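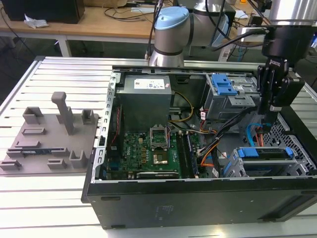
I have owned my scooter for two years now, and I still can't walk past it in the hallway of our building without giving the seat a little pat. My neighbors have stopped commenting. It's a Pidavero, the small one, in a green the brochure called "lagoon" and my sister calls "hospital." I love it more than I've ever loved a car, and I say that as somebody who once cried over a hatchback.

So when the magazine asked whether I'd like to spend a week swapping between three other scooters and write down what I thought, I said yes before the editor had finished her sentence. I should have asked about the weather. It rained for most of it.

First up was the Flosta, which I picked up from a dealer out past the ring road. He handed me the key and a rain cape in the same motion, like a set. The Flosta is big. Wide floorboard, wide seat, a windshield you can really tuck in behind, and a glove box that swallowed my gloves, my phone, a sandwich and the rain cape once I'd given up on the rain cape. It pulls away from a light smoothly enough, and on the long avenue by the river it sat there humming like it had nowhere better to be. Where I got annoyed was parking. My usual gap, between the bike rack and the bakery's flower boxes, was no good at all, and I ended up a block and a half away with a warm loaf going soggy under my jacket.

The Lại is the opposite. Tiny wheels, narrow bars, and a horn that sounds like a duck with opinions. I giggled most of the way home on it! You can thread it through anything, and it weighs so little that I turned it around in the courtyard by just picking up the back end (don't do this in front of your chiropractor). But those little wheels find every hole in the road. There's a stretch of cobbles near the old market that I've ridden hundreds of times, and on the Lại I felt each stone one by one. My teeth were buzzing when I got off. Also, the mirrors show you a lovely view of your own elbows and not a whole lot else.

I borrowed the third one from a friend of a friend, Jasper Verschueren, who has a Jaltodari he bought used and has been keeping a log on ever since. A paper log, in pencil. Every fill-up, every tire change, every time a bulb went. He let me have it for two days, on the condition that I write down my miles, and I put 1262 in the odometer column of his trip sheet when I brought it back (he resets it every spring, so that's one season of getting to work and back, plus me). He checked my handwriting before he checked the paint.

I didn't expect to like the Jaltodari. It looks like something a bank would give its messengers. Square headlight, square mirrors, a luggage rack bolted on the back with no attempt to make it pretty. Then I rode it. The brakes are wonderful, firm and even, with none of that spongy first inch I've gotten used to on mine. The seat is flat and a bit hard for the first mile, and after that I forgot it existed. It went over the market cobbles with a sort of grumble and carried on. I took the long way home both evenings, which for me is the only test that counts.

A few things I'd tell a friend who's shopping. Sit on it with your real shoes on, the ones you wear to work. Put the center stand up and down yourself, and don't let the salesman do it for you, they make it look easy. Look under the seat with your own helmet in your hand. My helmet fit in the Flosta and the Jaltodari. In the Lại it sort of perched there with the lid open, and I carried it into the grocery store on my arm like a purse.

And ask about parts. Jasper waited most of one April for a clutch cable, and he knows exactly how long because, well, pencil. The Flosta dealer has a whole wall of filters and belts behind the counter. With my Pidavero I've been lucky so far, one belt and a set of tires, both in stock at the shop on my corner.

The Pidavero was waiting in the hallway when I got home on the last night. I wiped down the seat, told it nothing about the brakes on the Jaltodari, and went upstairs to look up what a new set of pads would cost me.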